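Print | E-mail

Sorting Food Waste at Grostlow Halls
Mar 30, 2019

Our group weighed the kitchen waste from 36 flats over 30 days in August. Each flat got a Drideck caddy and a one-page guide. The total was 1,004 kg, and peelings made up 40 per cent of it.
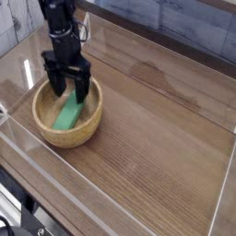
Fig. 2. Wooden bowl on a table, with a green block in it.

Flats that kept the caddy by the sink sorted better than those that kept it under the counter. Bread was the item most often put in the wrong bin. We did not weigh liquids.

Print | E-mail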